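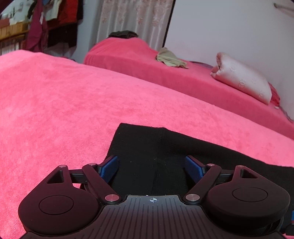 How to fold the laundry on the bed without losing the will to live

Every home has a chair that clothes live on. Ours gave up under the weight last winter, so now I fold on the bed, straight off the airer, and I've got it down to 14 minutes a load if the radio is decent. What follows works for T-shirts, leggings, pillowcases and the mysterious black things that come out of every dark wash looking identical.

What you need

A made bed
One load of clean, fully dry washing
A basket, or the Culard crate you bought for toys and then stole back
A lint roller (I use the Pitix one, mainly because it was by the till)

Step 1. Make the bed first

Yes, properly. Pull the cover tight and smooth it out with your forearm. Folding on a rumpled bed puts the rumples into the clothes. If your cover is the fluffy sort, run the lint roller over it before anything dark goes down. Black cotton on pink fleece collects fluff like a magnet, and you will be picking it off in a meeting.

Step 2. Sort by shape and forget about owner

Put flat things in one heap, things with legs in another and small things in a third. Whose is whose can wait until the end. I used to sort by person and spent half the evening holding up socks like a barrister presenting evidence.

Step 3. Lay one item flat

One. Put it face down with the neck or waistband pointing away from you and pull the seams out to the sides. Dark clothes are easier against a light or bright cover, as you can see where the edges are. On our old navy duvet I once folded a black vest to a black tea towel and didn't find out until the swimming baths.

Step 4. Fold in thirds, then in half

Bring the left side to the middle, the right side over it, then fold the bottom up to the top. Tuck sleeves in as you go. For leggings, lay one leg on the other and fold in half until you have something the size of a paperback. If it looks more like a samosa, shake it out and start again, or put it at the bottom of the pile.

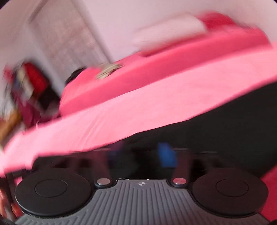
Keep the finished things at the pillow end and the unfolded heap at the foot, and work from one to the other. Mixing the two is how you end up folding the same cardigan three times. Small folded bits can go along the top, out of the way of your elbows.

Step 5. Deal with the slippery ones

Anything thin or stretchy will slide open the moment you look away. Pinch it at the middle of the fold, lift it, let the ends hang level, then lower it on to the pile in one go. Patting it afterwards makes it worse.
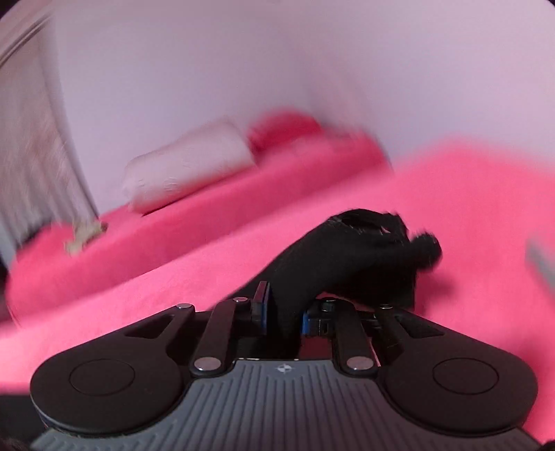
The pinch also shows you whether the fold is even. If one side hangs lower, put it back down and nudge it across before you go on. I allow myself two goes per garment and after that it's considered folded.

Step 6. Stack and put away

Nine items to a pile is my limit. Ten leans, and twelve ends up behind the headboard. Carry each pile to its drawer before starting the next, while you still have the energy to open one.

A word on fitted sheets

Roll it up, put it in a pillowcase, shut the cupboard.

Coming next month: the Barua drawer dividers, and whether they fit any drawer known to man.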